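회의가 끝난 뒤에야 나오는 말들
조직 내 이견 표명과 '사후 침묵'에 관하여

의사결정 회의에서 반대 의견이 나오지 않았다고 하여 구성원이 모두 동의한 것으로 보기는 어렵다. 부품 유통 기업 그레르카는 지난 3월 창고 통합 계획을 확정하면서 부서장 회의를 단 45분 만에 마쳤다. 이의를 제기한 참석자는 없었다. 그러나 시행 단계에 들어서자 현장 부서에서 수정 요청이 잇따랐고, 그 상당수는 회의 당시 이미 예견되던 사항이었다.

인사부는 이를 계기로 전 직원 429명을 대상으로 의견 표명 실태를 조사하였다. 서술형 응답에 자주 등장한 표현은 "이미 정해진 것으로 보였다"는 것이었다. 상급자가 먼저 견해를 밝히면 이후의 발언은 그 견해를 보완하는 방향으로 기울었다. 반대 의견을 가진 직원은 회의 후 복도나 메신저에서 동료에게만 생각을 전했다.

조직개발 자문사 디르클리의 슈펠라 레카 수석연구원은 이러한 현상을 '사후 침묵'이라 부른다. 결정 이전의 침묵보다 결정 이후의 침묵이 조직에 더 큰 부담을 준다는 것이 그의 견해이다. 시행 과정의 문제를 발견하고도 이미 합의한 사안이라는 이유로 보고를 미루게 되기 때문이다.

그레르카는 자문을 거쳐 두 가지 절차를 도입하였다. 첫째, 주요 안건은 회의 3일 전에 배포하고 참석자는 우려 사항을 서면으로 제출한다. 제출된 의견은 작성자 이름 없이 회의 첫머리에 낭독된다. 둘째, 안건을 상정한 부서장은 다른 참석자의 발언이 모두 끝날 때까지 평가를 유보한다.

시행 초기에는 혼선도 있었다. 브라다 사업장에서는 서면 의견이 지나치게 길어져 회의 시간이 오히려 늘었고, 스탄 사업장에서는 문체만으로 작성자를 짐작할 수 있다는 불만이 제기되었다. 이에 분량을 2문단으로 제한하고, 진행자가 의견을 요약하여 읽도록 지침을 개정하였다.

레카 연구원은 제도의 성패가 제출 건수로 판단될 사안은 아니라고 말한다. 우려를 제기한 직원이 이후 어떤 답변을 받았는지가 다음 회의의 발언 여부를 좌우한다는 것이다. 그레르카는 채택되지 않은 의견에 대해서도 사유를 회의록에 기재하고 있으며, 하반기부터는 그 기록을 전 직원에게 공개할 예정이다.
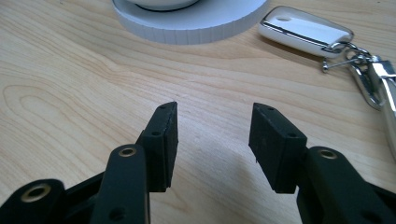
독자 의견
저희 부서도 무기명 의견을 받아 보았으나 팀원이 적어 누구의 글인지 금세 드러났습니다. 진행자가 요약해 읽는 방식은 시도해 볼 만하다고 생각합니다. 다만 요약하는 과정에서 반대의 강도가 약해질 우려가 있으니, 원문을 따로 열람할 수 있는지도 다루어 주셨으면 합니다.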